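Reading time: 5 min

24 April 2020
By Shufen Li and Cherry Mae Catacutan

Is the Siment picking package worth paying for? Project report, automation elective

1. What we were asked to do

Redico sells Siment as a subscription: you bring an arm and a gripper, they supply the software that decides where to grasp. The brochure says a new user can be sorting parts "before lunch" and that no programming background is needed. Our supervisor wanted to know whether the department should renew after the trial or put the money toward something else. We were given the trial licence in December and wrote this up at the end of term.

Neither of us went in hoping it would fail. We did go in having read the brochure twice, and the second reading was less convincing than the first. It gives a success rate in large type and never says what was being picked, or out of what.

2. Setting up

We did not have the software running before lunch. Calibration took 5 sessions, and most of that went on a wizard that closes without saving if you click out of its window. The manual refers to a menu that was renamed in a later version. Redico's support desk answered politely and sent us the same manual.

Cable routing gets one paragraph. It tells you to leave slack at the wrist. How much slack, and what the planner knows about it, is left to the customer. As far as we could find, the planner knows nothing about it.

3. Trials

We ran 400 pick attempts on plain rectangular blocks in a metal bin, which we considered a generous test. Blocks in the open were handled well. Blocks against a wall or lying close alongside each other were another matter, and there the software often declined to propose a grasp at all. Siment's own log leaves these refusals out of its success rate. We put them back in, and the number dropped by almost a third.
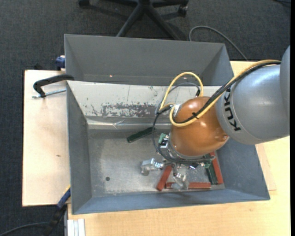
Shufen Li

The KUKA arm was never the weak point in our view. It went where it was told. The bin is the kind of clutter we mean: red and green blocks, a pair of them close together by the right wall, and a gripper that has to get its fingers down between things. Any parts supplier would call that tidy.

We also borrowed the Stidov plug-in, sold separately, which is supposed to help with parts near walls. It made the cycle slower and we could not see a difference in the results. The Mthembu lab upstairs told us they had the same experience and stopped paying for it.

4. Recommendation

Don't renew at the current price. If Redico will publish how the success rate is calculated, and include refusals, we'd be willing to look at it again. Our own trial used one shape of part only, so we can't speak to bottles, bags or anything soft, and we'd be wary of anyone who does without showing their log.

The raw log and our marking sheet are in the course folder.

Contact: automation project office | © the authors | Back to top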